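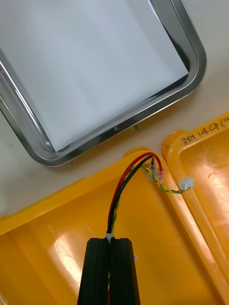

Red, black, and a twisted yellow and green pair.

I finally replaced the power window regulator on the driver's door of my 386,000-mile wagon. The window had been slow since March, and then one evening it went down at a drive-through and stayed down. I drove home on Sutcliffe Road with a trash bag taped over the opening.

The dealer in Flostham quoted me $671 for parts and labor. I ordered a Druline regulator with the motor already attached for $100 and did the job in the driveway.

Getting the door panel off

There are two screws behind the pull handle and one under a small cap near the latch. After that the panel is held on by clips around the bottom and sides. I broke 5 of them. They get brittle with age, so order a bag of clips along with the regulator. Unplug the switch before you lift the panel away, or you will be holding it up with your knee while you hunt for the connector tab.

Behind the panel is a plastic vapor barrier stuck on with black goo. I peeled it back from the rear edge and left the front attached. Keep it in one piece. It keeps rainwater from running down the inside of the door and onto your carpet.

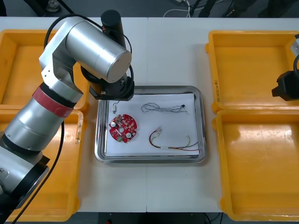

Swapping the regulator

Tape the glass to the top of the frame before you loosen anything. I used painter's tape first and it let go, so I switched to duct tape, which held but left residue I had to clean off with rubbing alcohol. Two bolts hold the glass to the carrier. The rest hold the regulator to the door, and mine came out without a fight — except the lower rear one, which had rusted and needed penetrating oil and a night to soak.

The old regulator comes out through the big opening if you fold it and turn it toward the hinge side. The new one goes in the same way. Start every bolt by hand before tightening any of them. 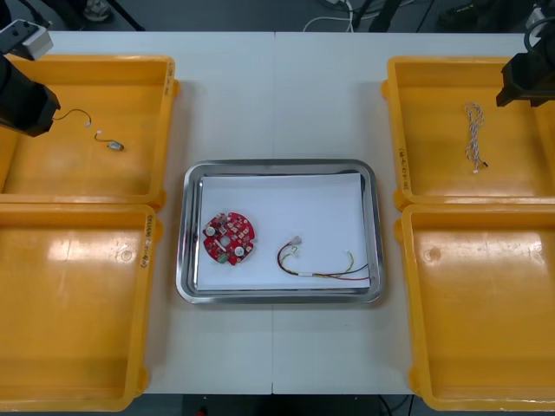 Yellow trays, with the steel one in the middle.

Plug the switch back in and run the window before the panel goes on. Mine stopped short of the top seal. Shayne Kingi, who has the same car, told me to loosen the glass bolts, raise the window all the way, and snug them again. It has closed properly since then.

I put a little Amus silicone spray in the channels too. The passenger side is getting slow now, so that one is next.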